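Visit to the Ardeleanu Tableware Works, Rostdale
Report to members of the Bivia Catering Supply Association
6/9/24

The Association was received at Rostdale by Gheorghița Roman, head of product development at Ardeleanu. The visit had been agreed in May and followed members' requests for more detail on the green and white ranges before the next ordering round. The party began in the sample room.

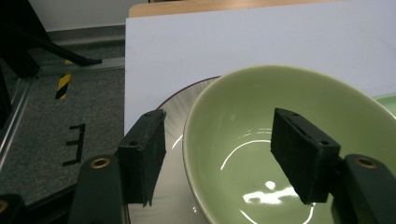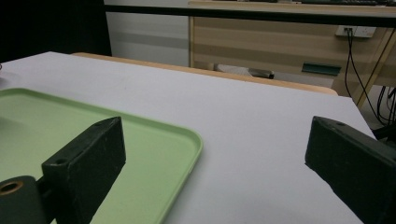 Ms Roman set out the firm's approach to colour. The green glaze used on the bowls has been in production for six years and is mixed on site. Members asked whether pieces bought in different years could be used together on one table. The firm accepts a small difference between batches and keeps a reference piece from each, against which later firings are checked.

The trays in the green range are plastic and are bought in from Vuvport. They are supplied to canteens and care homes that want a light tray to go with heavier tableware. Several members reported that earlier trays had marked the shelves of their trolleys. Ms Roman undertook to raise this with the supplier and to reply in writing.

The party then moved to the glazing hall and the kilns. Each kiln car carries 400 bowls, and a full firing and cooling cycle takes 48 hours. Finished ware is inspected by hand under strong light. Seconds are sold through the works shop, which members were able to visit before lunch.

In the packing hall, plates are boxed with card between each piece. The smallest trade order is 96 pieces, which may be divided between bowls and plates of the same range. Smaller members considered this too high, and a request for half orders was noted.

The catalogue now lists 2,121 items, including replacement lids and stands. Printed copies may be obtained from the Association's office, together with the revised price list for the green range.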